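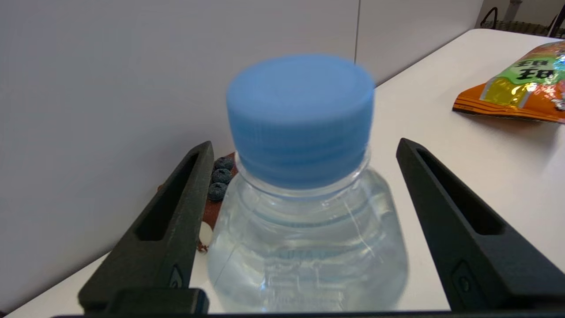
COURSE NOTES – UNIT 4: BUILDING A FEUD

Last updated: 17 January 2023

Welcome back, everyone! Last time we talked about how a wrestling card gets put together, and I promised we'd get to the part most of you signed up for, the talking. By talking I mean everything that goes on between two wrestlers before the bell rings: the interviews, the run-ins, the sulky silences in the corner of somebody else's match.

A feud needs a grievance, and the grievance should fit into one sentence. Try it with any story you loved growing up. "He took my belt." "She left me alone in the tag match." If you need a second sentence you can probably get away with it, but by the third the people in the cheap seats have gone for popcorn (and I say this as somebody who has spent a lot of time in the cheap seats).

Our main case for this unit is the Flekeck title program, which ran for one spring on the Graria circuit. The first show drew 286 people to a hall that holds 700. There was one short interview and one shove, and then the two wrestlers were kept apart for weeks – a brave choice for a small company with tickets to sell. By the April show they had 1235 in a bigger building, and when you watch the tape, listen to how the crowd reacts to the two of them just standing on opposite sides of the ring. I still get goosebumps!

Compare that with the Skimix tournament, where everybody insulted everybody from the first night on. The final was a lovely match, and it sold more than 3009 tickets, so please don't write in your papers that it failed. My question for you is whether you could say what the two finalists were angry about.

For next class:

Watch the first two Flekeck interviews with the sound off, then again with it on, and jot down what changed for you.

Read the Naidu chapter on heels and babyfaces, up to the section on turns. We'll save turns for Unit 5.

Write a one-minute promo for a character of your own. You'll be reading it out loud, so practice it standing up – it comes out differently when you do.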